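Jiltier is a translation and technical editing office. It prepares instruction manuals, safety data sheets, parts catalogs and maintenance schedules for manufacturers who sell in more than one language. It does not translate novels, websites or advertising copy.

## What we do

Work arrives in three forms: a finished source text, a draft that needs editing before it can be translated, or an older translation that no longer matches the product. The third is the most common. A manual is usually revised piece by piece over several years, and the translated versions fall behind at different rates. We compare every language version against the current source, list the differences by section number, and correct them in one pass.

Each job is handled by a translator and a separate reviser. The translator works into a first language only. The reviser reads the target text against the source, line by line, and returns it with numbered remarks. Remarks are settled in writing, and the settled form goes into the client's term list.

## Term lists

A term list is kept for every client from the first job onward. The largest, for the pump maker Stovorberg, holds 1812 entries. The smallest in regular use holds 734. An entry contains the source term, the approved target term, rejected alternatives, and the document in which the decision was made. Rejected alternatives are kept — they are looked up more often than one would expect, mainly when a client's regional office asks why a familiar word has disappeared from a manual.

Term lists belong to the client. They are delivered in plain tabular form on request and at the end of any contract, without charge.
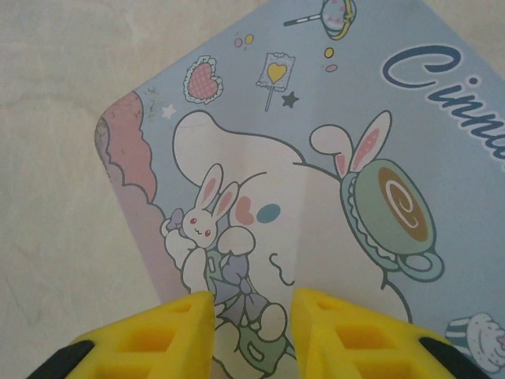 According to Panyasiri, the list delivered at the end of its first contract was more useful to its service department than the manuals themselves, although it asked that future lists be sorted by part group instead of alphabetically. Both sort orders are now supplied.

## Languages

We translate from English and German into Danish, Dutch, Norwegian, Swedish and Thai. Thai was added at the request of a single client and is now the second largest language by volume. Other languages are not subcontracted. If a job calls for one, we say so at the quotation stage and return the files.

## How a job is priced

Pricing is by source word, counted before work begins. Repeated sentences are charged at a lower rate, and text carried over without change from an earlier edition is charged for checking only. A quotation states:

- the number of new, repeated and carried-over words
- the delivery date for each language
- the name and version of every source file
- any passages we consider unclear

The last item delays some quotations by a day or two. A sentence that can be read two ways in English will be translated two ways in five languages, and the cost of fixing it rises with each one.
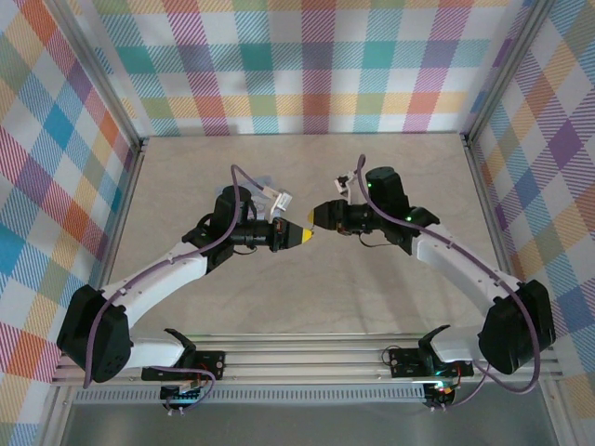
Layout is priced separately, by the page. Most target languages run longer than English, so tables and warning labels need to be reset by hand. We work in the client's own layout files where these are available. Where only a PDF exists, we rebuild the page and supply the new working file together with the translation.

## Warnings and symbols

Safety text is treated as a separate category. Signal words (danger, warning, caution, notice) follow the standard named by the client and are never varied for style. Every warning is checked twice, once in its place in the text and once in an extracted list, where inconsistent wording is easier to see. On the Plotholm catalog this second reading covered 972 warnings, many of them differing by a single word. The client reduced them to a smaller set before the next edition.

## Files and confidentiality

Source files are stored for the length of the contract and deleted on written instruction. Nothing is sent to outside services for processing. Staff sign the client's own confidentiality agreement where one exists, and ours where it does not.

## Contact

Requests for quotation should include the source files, the target languages and the required date. Sample pages are accepted, but the price given on a sample is an estimate and will be replaced by a fixed quotation when the full text arrives.

Page last revised 12/19/19.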